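Habte Language House

Work with us
Open positions
Call: home tutors and conversation hosts, Uvska and Dralora districts

Habte Language House is looking for home tutors and conversation hosts for the spring term. The term starts in March and continues for 14 weeks. We need people for two districts, Uvska and Dralora, and we can also consider one or two persons who live between them and are willing to travel to both.

Who we are

We are a small school for adults who have moved to this region and want to learn the local language, and also for families whose children have recently entered a school here. Our main house is on the hill side of Uvska, two stops after the old brewery. In Dralora we do not have our own building, so we teach in the homes of the learners and in a rented room above the pharmacy. We have done this work for 8 years. In the beginning all lessons were given in the kitchen of the main house, and some of our learners still prefer the kitchen.

Our learners come from many professions. In the last term we had bakers, two nurses, a piano tuner, students, retired people and a good number of parents with small children. Most of them work during the day. Therefore the largest part of our lessons is in the evening, and this is the first thing you should think about before you apply.

What a home tutor does

A home tutor visits the same family or the same adult learner one time per week, and stays for ninety minutes. The first hour is a planned lesson. We give you the plan, but you can change it when you see that the learner needs something different. The last half hour is free talk about everyday matters: a letter from the school, how to make an appointment at the dentist, what to say when the neighbor complains about the noise. Many learners tell us that this half hour is the part they value most, so please do not use it for extra grammar.

With children between seven and twelve years the work is a little different. We use short tasks, stories, maps, and things which are already in the home. A child who does not want to speak about a text will often speak very long about the place where the grandmother lives.

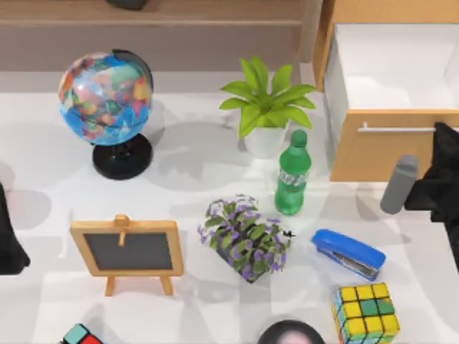
A globe with the countries in bright colors.

What a conversation host does

A conversation host leads the open evening, which is every Tuesday at 6:30 p.m. in the main house. There is no textbook. The host prepares a topic, welcomes the people at the door, makes groups of three or four, and goes from group to group. Tea is prepared by the school. It is important that the quiet persons also get their turn, and for this you need some patience and some firmness. The evening closes at 8:30 p.m., and after this we ask the host to stay for a short time to put back the chairs.

Topics from the last term were: my first job, food that I did not like as a child, how we celebrate a wedding, repairing or buying new, and the weather (this one was much longer than we expected).

What we ask from you

You speak the local language very well. It does not have to be your mother tongue. Several of our best tutors learned it as adults, and they remember which parts are difficult.

You have some experience with teaching, child care, social work, or another work with people. A diploma is welcome but it is not required.

You can explain one thing in several ways without becoming annoyed.

You are free on at least two evenings per week during the whole term. We cannot accept persons who already know that they will be away for more than one week, as the learners lose their rhythm very quickly.

For work with children you must show a clean police certificate. If you do not have it yet, you can apply now and bring it before your first lesson. We will pay the fee back to you when you send us the receipt.

What we offer

Home tutors receive 20 per hour, and the free talk is paid the same as the lesson. Conversation hosts receive 800 for the term, paid in two parts. Travel by bus or tram is paid by us when you keep the tickets. We do not pay for parking.

Before the term begins there is a training weekend in the main house. Lunch is included on both days. You will visit one lesson of an experienced tutor, and in the third week this tutor will visit one lesson of yours. This is not an exam. You will talk together after it, and nothing is written in your file.

All tutors may borrow books, games and picture cards from our cupboard. The Brirance reading series is available for all levels except the highest one, which we have ordered. Please write your name in the green notebook when you take something home, and please also write it when you bring it back.

How to apply

Send us a letter of one page at most. We would like to know why this work interests you, which evenings you are free, and in which district you can work. Please also tell us if you are afraid of dogs or have an allergy to cats, so that we can place you in a suitable home. A curriculum vitae can be added but a photo of yourself is not needed.

You can apply by email or bring your letter to the office in Uvska. The office is open in the mornings from 9 to 12, but closed on Tuesday because of the evening program. Letters which come by post are also read, only a little later.

We answer to every application, also when the answer is no. If we think it can be a good match, we will invite you for a talk of half an hour with two people from the school. After it you will be asked to explain a simple thing to us as if we were beginners, for example how to peel an orange or how to buy a train ticket. You do not need to prepare materials for this.

Applications are accepted until all places are filled. For Dralora we still look for more people than for Uvska, and persons who can work there will be invited first.

Back to open positions
Contact the office
Directions to the main house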